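Simulated shelf task for the club challenge, how are you all handling the reset pose?
Robotics Club Boards > Student Projects > Sim Track

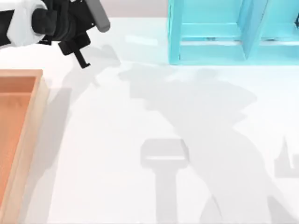 Post 1, hekum_rookie

Hi all! First year on the sim track and I'm the one stuck with the pick and place part. Our tray is on the left, the cyan shelf is in the back right corner, and the arm has to take a block out of the tray and put it in the left compartment, under the crossbar. Blocks don't spawn until the run starts, so the tray is bare at reset.

My trouble is the way over. I wrote one straight line from above the tray to the shelf and the fingers clip the divider on a lot of runs. We did 400 runs overnight and 323 finished clean, and most of the bad ones were at the shelf end. Zdenka (our team lead) wants to show this in December, so I've got a little time but not tons. Do people add waypoints by hand or let the planner do it?

Post 2, gbheo

Waypoints by hand, every time. We use 3: straight up from the tray, across at a fixed height, then in toward the shelf from the front. Ugly but it works, and when it breaks you know which leg broke.

Also check that your gripper is pointing the way you think it is before the last leg. Ours was rotated a little and we blamed the path for a week (sorry, Da-eun).

Gyu-bin Heo, Brerkow High

Post 3, nollo_fan

I'm going to disagree with gbheo. Hand waypoints are fine until the rules move the shelf, and they said at kickoff that it can move. Then you're retyping numbers at nine at night with a judge waiting. Put the shelf in as a collision object, panels and all, and let the planner find the path. It's slower to set up, but you only do it once.

Post 4, gbheo

You can make the waypoints relative to the shelf, you know. I never said type in table coordinates!

Post 5, nollo_fan

OK, fair, I did picture you typing in table coordinates. I still like the planner better for beginners though. They learn more from it.

Post 6, ysok_mentor

Mentor here. Before you pick a side, are you using the camera for anything? I ask on account of that shelf being see-through and the table being white with big arm shadows all over it. My kids on team Jin had a detector that was very fond of shadows. It would send the arm off to grab a dark patch on the tabletop and close on air. If you're reading block positions straight from the simulator you can ignore all this.

Young-sook Ok

Post 7, hekum_rookie

Straight from the simulator for now, but Zdenka wants the camera version after that, ugh. Did you turn the shadows off?

Post 8, ysok_mentor

No, and I'd leave them on. We moved the light between training runs so the shadows landed in different spots. It took us nearly 9 tries to get a range of light positions that helped. Turning them off gets you a nice score at home and a bad one at the meet.

Post 9, nollo_fan

We turned ours off and did fine last year, just saying. The meet used the same light for everybody.

Post 10, hekum_rookie

Update! I put in the three waypoints, relative to the shelf like gbheo said, and the divider hits are way down. There's still one odd case where the block comes in too high and bumps the crossbar. I'm going to lower the last point a bit and run the whole batch again tonight. I'll try the collision object version too once I figure out how to get the panels in there, so nollo_fan, expect a message from me.

Post 11, nollo_fan

Send it over. Make each panel its own box, don't use the full mesh or you'll be waiting on it all evening.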